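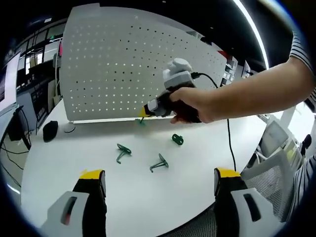 **For release Thursday, 9 a.m.**

**Curndale asks shopkeepers and householders to help set the next round of chores for its Niren project**

TUKENWOOD – Curndale, the workshop behind the Niren project, is today publishing the results of its first long look at a question that visitors to the Tukenwood open days put to us more than any other: when will a machine be able to do the little jobs? By little jobs they tend to mean putting the shopping away, pairing socks, wiping down a counter or tidying the display at the back of the shop, and we are very grateful to everyone who wrote theirs on a card and posted it through our door (some of you wrote on both sides, and we read those too).

The short answer is that some of these chores are closer than we had expected and a good many are further off. For the longer answer we chose one plain job, known to anybody who has ever worked in a hardware shop or put up storage in a garage, and stayed with it for a whole season. The job is hanging hooks on a pegboard. A hook has to be picked up from wherever it has been left, turned the right way up, brought to the board, lined up with the holes and pushed home. A Saturday lad or lass learns it in a minute or so and is usually chatting by the second hook.
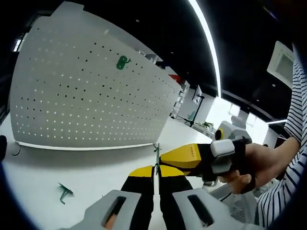

*Niren Bulletin, Issue 8, page 2*

Niren begins with people. Our team members do the job themselves using hand-held grippers with two fingers, so that the machine has a great many examples of the sort of thing a careful person does: how the fingers close, how the wrist tips to meet the holes, and what happens when the first push misses and a second is needed. It is slow and rather absorbing work, and several of us have gone home and rearranged our sheds.

Once the examples had been gathered, the machine was given its own turn. Over the season it made 3,938 attempts at hanging a hook and finished 3,421 of them without any help. We are proud of that figure, and we would also ask readers to treat it with a little caution. Every attempt was made in our own workshop, with hooks we knew well and a board that stayed where we put it. A real shop has price tickets, crooked shelves, customers reaching across and boxes that have burst open in the van.

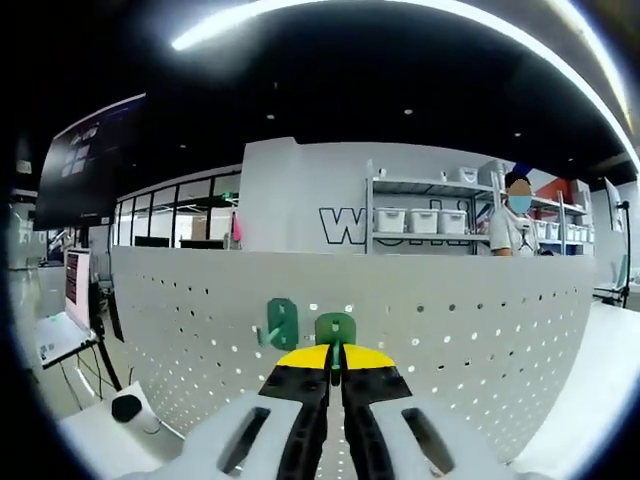
*Lining up: a green hook held in the yellow-tipped fingers in front of the board, with another already in place to its left.*

Most of the failures came at one of two moments. The first was picking up, when a hook was lying awkwardly and had to be turned over before it was any use. The second was the last few millimetres at the board, where a peg that is very slightly off will skate across the surface and find no hole at all. People deal with this by feel, wiggling as they go and hardly noticing. Teaching a machine to wiggle sensibly has taken up more of our spring than we would care to admit – and there is plenty left to do.

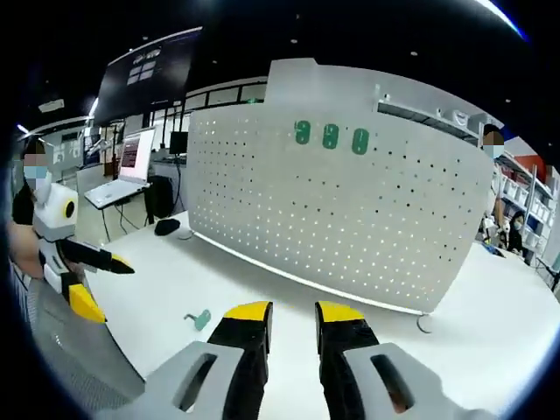 Household chores are harder still, in our view, and we would like to be plain about it. A kitchen drawer is a muddle of shapes, much of it shiny, and half of what is in there is underneath the other half. Even on a clear stretch of white tabletop, a small piece such as the mint-green one lying on its side near the gripper has to be spotted, approached from a sensible direction and lifted without being knocked away. Add a tea towel, a curious cat and somebody wanting the kettle, and you will see why we are not promising anyone a robot butler by Christmas.

From June, Niren will move on to a fresh set of tasks chosen from your cards. Mendonça, the family-run ironmonger on Tukenwood's market square, has kindly agreed to lend us a bay of its shop floor before opening time, so that the machine can try its hand among proper stock. Folding and laundry will follow later in the year if all goes well.

Suggestions for chores are still very welcome, the duller the better, and may be left at the Curndale front desk or handed over the counter at Mendonça.

**Ends**

**Notes to editors**

Niren is a project of Curndale, Tukenwood. An attempt was counted as finished when the hook was fully seated in the board and stayed there after the gripper let go. Visits for local press can be arranged through the Curndale front desk.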